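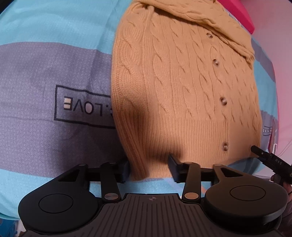 The Kendelbridge Cardigan
by Tamsin Marchetti

Search stories... Go

Gran left me 245 pounds and a mustard cardigan, and guess which one my cousin Darcy wanted! She rang at breakfast.

"I'll give you 300 for it," she said.

"You hate yellow."

"I hate you having it."

Fair enough, I thought - we'd fought over worse. I told her to come round in June and we'd share it, two weeks each, like divorced parents with a spaniel. 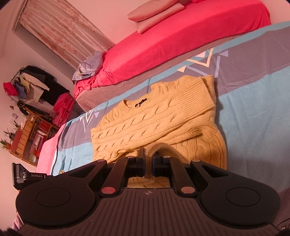
Cable knit on the spare bed.

She came, tried it on and put her hand in the pocket. Out came a bus ticket to Kendelbridge.

"Who did she know there?" said Darcy.

I went and found my coat.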